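Forum › Reisen & Szene › Baltikum

Thema: Queere Geschichte in Riga und Tallinn — lohnt sich eine Woche?

wolkenpendler schrieb:
Hallo zusammen, mein Mann und ich möchten im Mai eine Woche ins Baltikum, und wir sind beide eher die Sorte, die im Urlaub Stadtführungen macht und abends um elf müde ist. In Amsterdam und Berlin haben wir die historischen Rundgänge schon hinter uns und fanden sie wunderbar. Gibt es so etwas auch in Riga oder Tallinn? Und wie offen kann man dort als älteres Paar sein, Händchenhalten und so weiter? Im Reiseführer steht dazu ein einziger Absatz, und der ist auch noch von gestern.

Skamora62 schrieb:
Willkommen im Forum, ihr zwei! Wir waren letztes Jahr dort und schwärmen heute noch davon. In Riga haben wir den Rundgang bei Uldis Dzene gemacht, zwölf Leute, gut zweieinhalb Stunden, und er erzählt so lebendig von den Cafés der Zwischenkriegszeit, dass man den Regen glatt vergisst (es hat wirklich die ganze Zeit geregnet). 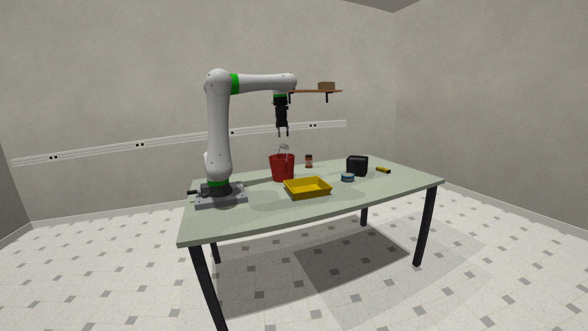
Danach saßen wir mit der halben Gruppe noch im Rimness, einem kleinen Lokal mit sehr guter Rote-Bete-Suppe, und haben uns bis zum Abend festgequatscht. Händchenhalten in der Altstadt war für uns kein Problem — ein paar Blicke, mehr nicht. Unser Hotel hat uns ganz selbstverständlich ein Doppelbett gegeben.

kuestenfuchs schrieb:
Da muss ich leider ein bisschen Wasser in den Wein gießen. In der Altstadt mag das stimmen, aber wir sind in einem Außenbezirk abends ziemlich unschön angepöbelt worden. Passiert ist nichts, nur war die Stimmung danach im Eimer. Ich würde immer wieder hinfahren, aber »kein Problem« finde ich zu rosig. Und der Rundgang von Herrn Dzene war mir persönlich zu anekdotisch, ich hätte gern mehr über die Sowjetzeit gehört. Gerade da ist so viel Schweigen, und das wäre ja auch eine Geschichte.

Skamora62 schrieb:
Das tut mir leid, ehrlich! So etwas vergisst man nicht so schnell. Zur Sowjetzeit hat er bei uns übrigens recht viel gesagt, vielleicht hängt es davon ab, was die Gruppe fragt.
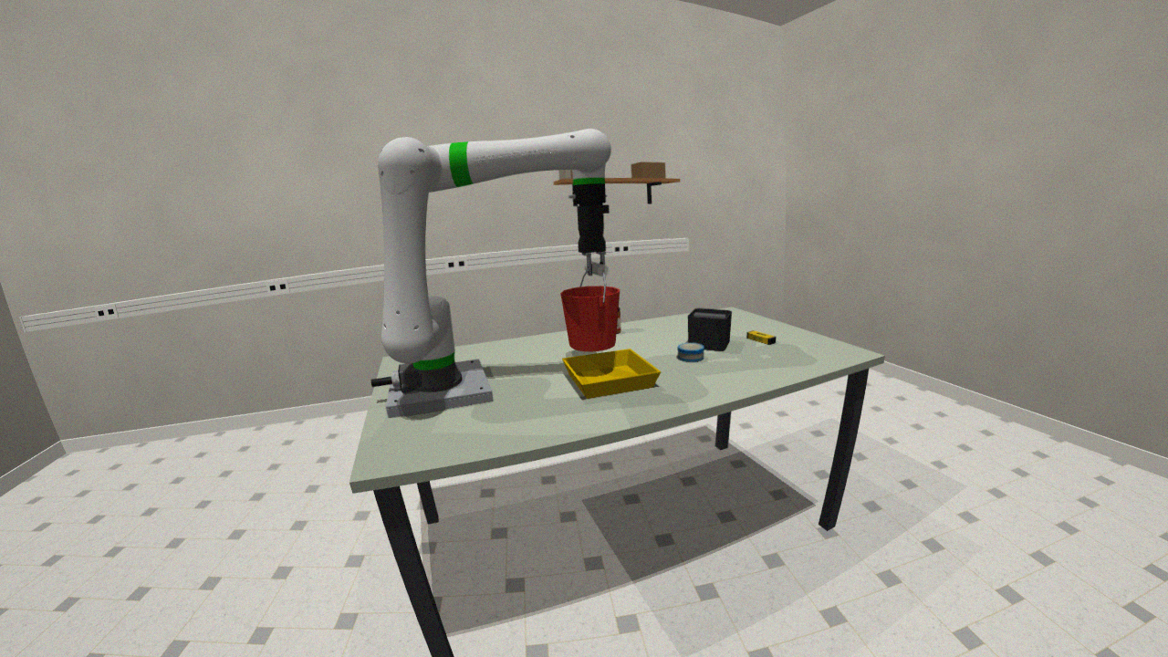 Roter Eimer am Greifer, darunter die gelbe Schale

Für Tallinn kann ich euch noch Laine Raudsepp ans Herz legen. Sie hat jahrelang Erinnerungen älterer Frauen gesammelt, 50 Gespräche, und liest daraus in der Buchhandlung Stostero vor, auf Wunsch mit deutscher Übersetzung. Schreibt ihr vorher, sie antwortet langsam, aber dafür ausführlich und herzlich.

lindenblatt schrieb:
Ich klinke mich mal ein, weil ich das Buch von Sakalauskas gerade auf dem Nachttisch habe. 600 Seiten, man braucht also Sitzfleisch, aber das Kapitel über die dreißiger Jahre ist jede Minute wert. Da stehen Briefe drin, bei denen mir die Tränen kamen.

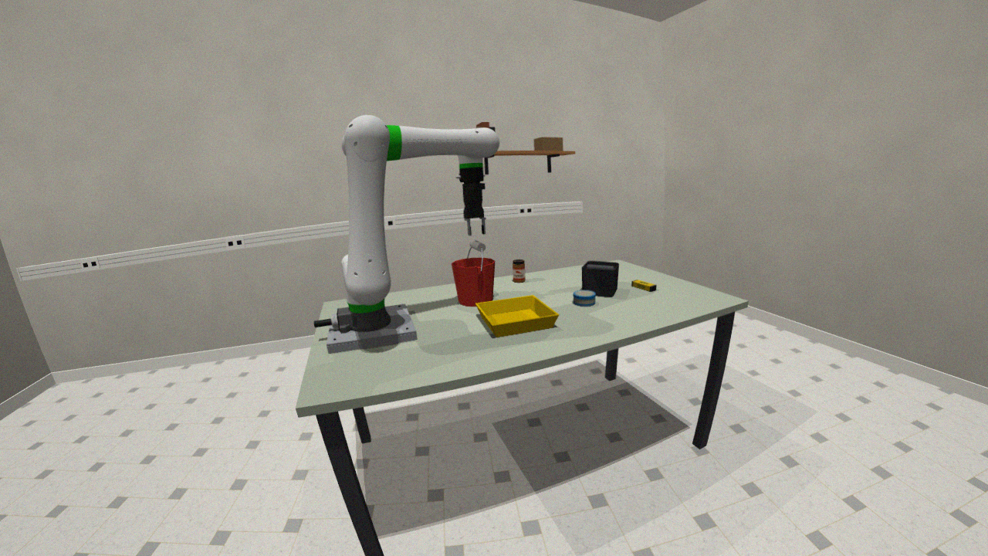 Mit Tallinn würde ich übrigens anfangen und dann mit dem Bus nach Süden fahren, das ist bequem und man sieht etwas vom Land. Eine Woche für beide Städte ist knapp, ich würde Riga die längere Hälfte geben. Beim Thema Sicherheit bin ich eher bei kuestenfuchs: tagsüber entspannt, nachts lieber ein Taxi.

wolkenpendler schrieb:
Ihr seid ja großartig, vielen lieben Dank! Mein Mann hat das Buch schon bestellt und ich habe Frau Raudsepp geschrieben. Wir nehmen also erst Tallinn und dann Riga, und am Abend fahren wir Taxi, in unserem Alter darf man das. Weiß noch jemand, ob man den Rundgang auch mit einem schlechten Knie schafft?

Skamora62 schrieb:
Kopfsteinpflaster gibt es reichlich, aber er macht zwischendurch Pausen. Sagt ihm einfach vorher Bescheid, und nehmt feste Schuhe mit!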